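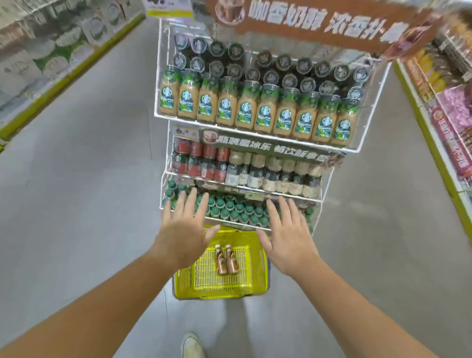

Robots in Retail > Rules and Good Practice

Wire racks mid-aisle: what clearance rule?

Our picking robot has to work bottled drinks from a four-tier wire rack, bottom tier included. Is there a fixed standoff?

Posted by kotano_ops, 14 Aug 2021

hafstein_b
No single number. Do a risk assessment for your site. We stop the base 30 cm out and cap arm speed below the second tier - shoppers reach in there with both hands. Log every stop.

utov77
10 cm works fine for us

daline_m
10 is too tight if the rack can shift. Re-measure its position before each run, and keep baskets on the floor in the obstacle map.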